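Hard water and the Nalbridge supply: what changes for households

Since the Urell bore came online in December, the eastern half of Nalbridge has been receiving a blend of surface and ground water. Ground water carries more dissolved calcium and magnesium, and the blend is harder than residents are used to. The water meets the health guidelines. Hardness is a matter of scale, soap use and appliance life.

Hardness is reported as milligrams per litre of calcium carbonate. The old surface supply tested at 70. Readings for the blend vary with the bore's share of the day's flow, which can be up to 23 per cent and is highest in the early morning when the reservoir pumps are idle. Emerson Vasconcelos, who looks after the sampling program, takes readings at the Henis Road tank and at the Mahmoud Street standpipe. The Mahmoud Street figures run slightly higher because that main is fed first.

Scale forms fastest where water is heated. Electric kettles show it early, as a pale crust on the base. Cover the crust with equal parts white vinegar and water, leave it for an hour, then rinse twice. Do not use vinegar on natural stone benchtops or on rubber seals.

Storage hot water units need a different approach. Scale settles on the element and slows the transfer of heat, so the unit runs longer for the same result. Units with a sacrificial anode should have it inspected by a licensed plumber. Verna Ferreira at the enquiries desk can supply the hardness figure for your street, which the plumber will want before recommending an anode type.

Dishwashers with a built-in softener must be set to the local hardness. The setting is usually reached by holding the program button while switching the machine on, but check the manual – some models count in steps and others in degrees. Refill the salt when the indicator lights. Use only coarse dishwasher salt, as table salt contains additives that can clog the resin. 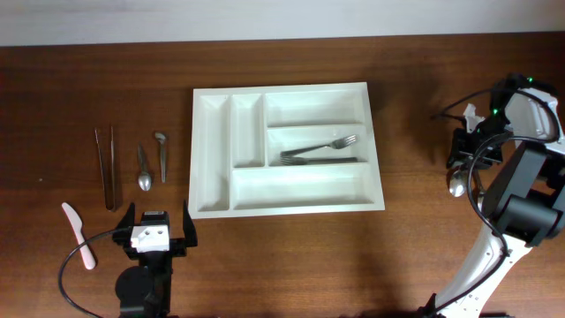
White film on glassware has two causes. If it wipes away with vinegar, it is scale, and the softener setting should be raised by one step. If it stays, the glass is etched and the setting is probably too high. Etching is permanent.

Washing machines are less affected at cold temperatures. Front loaders on a hot cycle may need a little more detergent; follow the hard water column on the packet.

The next round of readings will be posted at the Henis Road office and printed in this newsletter. Residents on the western mains remain on surface water only and do not need to change any settings.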